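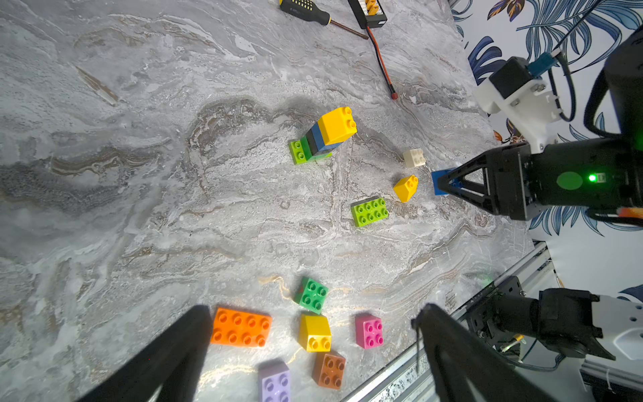
Unit 6: Can a Machine Do the Tidying Up Yet?

Handout for the evening course "Machines and Everyday Work", Vastport College
Revised May 4, 2025

Please read before class

In Unit 5 we looked at machines that do one chore in one fixed way, such as the dishwasher and the bread slicer. In this unit we take a chore that most parents know too well: picking up toy bricks from a table and putting them where they belong. A child of four can do it, although perhaps not willingly. For a robot with two arms and simple grippers it is still serious work, and I would like us to understand why.

6.1 What the chore contains

When we say "tidy the bricks", we put many small jobs under one name. The machine must find each brick and decide which one to take first. It must bring its fingers to the right place, close them, lift, carry and let go. If we also ask it to build a tower, it must line up the studs and press with the right force.

Look at how the bricks lie. The orange one is flat with its studs up, and this is the kind position. The yellow one near it is standing on its side, so a smooth face points up. A person turns such a brick in the fingers without thinking. A gripper with two fingers usually has to put it down and take it again, or pass it to the other arm.

The surface matters too. A glossy tabletop gives bright reflections, and a pattern of veins gives the camera many edges which are not edges of anything. In class we will compare this with a plain matte board.

6.2 Why the camera sits near the fingers

A camera on the wrist sees the last few centimetres well, and there most mistakes are made. The price is that the view changes with each movement of the arm, and the fingers themselves cover part of it. Many systems therefore add a second camera which looks at the whole table from a fixed place.

6.3 A small calculation

The Noltden exercise sheet gives these numbers for a practice table. A robot made 833 attempts to pick up a single brick, and 48 of them failed.

a) Find the share of failures. (Result: a little under 6 per cent.)
b) Suppose a tower needs 9 correct picks one after another, with no second try. Find the chance that all of them are good. (Result: a little under 59 per cent.)

Many students are surprised by b). A machine that looks reliable in a short film can still be a poor helper for a long chore — the small errors multiply. In a workshop a person can stand near and correct it. At home we bought the machine so that we could go and do something else.

6.4 Home and shop floor

On the shop floor, parts normally arrive in trays, the light is constant and the same part comes again and again. In a home, a screwdriver may lie on the same table as the toys, and the machine must know to leave it alone. My own opinion is that sorting in a prepared place is possible today, and general tidying is not. You are welcome to disagree with me in your written work.

6.5 Homework

Choose one chore from your home or your job. Write down every small step in it, and mark the steps where you use touch more than sight. One page is enough. Students in the Paslow group should bring it on paper.

The reading for June is chapter 2 of the Bucur course book, on grippers and soft materials.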